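Category: Technology / IT industry / Policy and business

Software firms in Karkunard to get faster permits and lower data center fees

KARKUNARD – The Ziltateo association of software and electronics companies has welcomed new rules that shorten the permit process for technology firms in the Karkunard district. The rules take effect in December and apply to companies that write software, run data centers or make electronic equipment.

Under the current procedure, a company that wants to add server space or move its offices must apply to four separate departments. Each one keeps its own forms and its own waiting period. From December there will be a single application, filed online, and the departments will share the documents among themselves. A decision must be given within 7 weeks. If no decision is given in that time, the company may begin work on the basis of its application.

Ziltateo asked its members about the old procedure earlier this year and received 513 replies. The most common complaint was having to send the same papers more than once. Many smaller firms also said they had put off hiring while they waited for an office permit. The association passed the replies to the district and took part in the talks that followed.
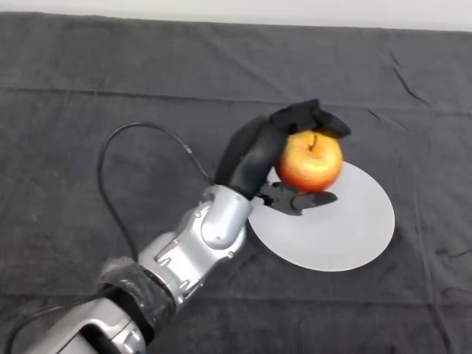
A robotic hand holds a red and yellow apple over a plate.

The new rules also change the way data center fees are worked out. Until now the yearly fee was based on the floor area of the building, including corridors, storage rooms and parking. It will now be based on the area used for equipment. Ziltateo expects most operators in the district to pay less, though the amount will differ from site to site. Operators do not need to apply for the new rate. They will be asked to send in a floor plan before the first bill is issued.

Remote work is covered for the first time. A company registered in Karkunard will keep its local tax rate even if most of its staff work from home in other districts. During the past few years several firms were told that they might lose the rate because their offices stood mostly empty. That question is now settled, and companies that received such letters will get a written notice that the matter is closed.

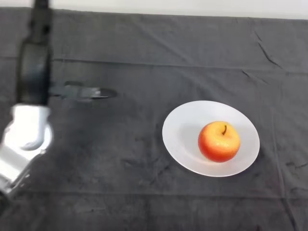 Ziltateo will open a help desk for member companies at its office in the Sial business park. Staff there will check applications before they are filed and answer questions about the fee change. The desk will be open from 9 a.m. to 4 p.m. Firms that are not members can use it during the first three months. After that they will be directed to the district's own support line.

The online filing system was built by Fendance, a software company based in Karkunard. It has been on trial since spring with a small group of applicants, and 704 documents were filed through it during that period. Fendance fixed a number of faults reported in the trial, among them a problem with large attachments and one with electronic signatures made on older phones. The system will be closed for maintenance for one night before the December start, and drafts saved before then will be kept.

Some requests made by the industry were left out of the final text. The association had asked for a longer payment period for imported network equipment and for public tenders to be split into smaller lots, so that small firms could bid on their own. Both points were set aside for separate talks next year. Ziltateo will put forward its proposals again and is collecting figures from members on the cost of imported parts.
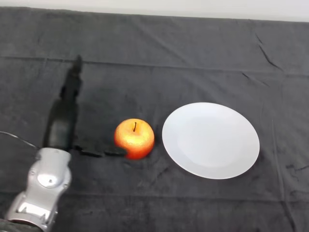 Robot arm at a table covered with a dark gray cloth.

Companies with an application already under review can stay with the old procedure or switch to the new one. Those that switch will not pay a second filing fee, but the waiting period starts over from the day of the change. Ziltateo advises firms whose applications are close to a decision to leave them as they are.

A printed guide to the rules will be mailed to all member companies in November. An electronic copy will be available on request from the Sial office.

About Ziltateo

Ziltateo represents nearly 900 companies in software, telecommunications and electronics. It provides legal advice and training to its members and speaks for them in talks with local and regional authorities.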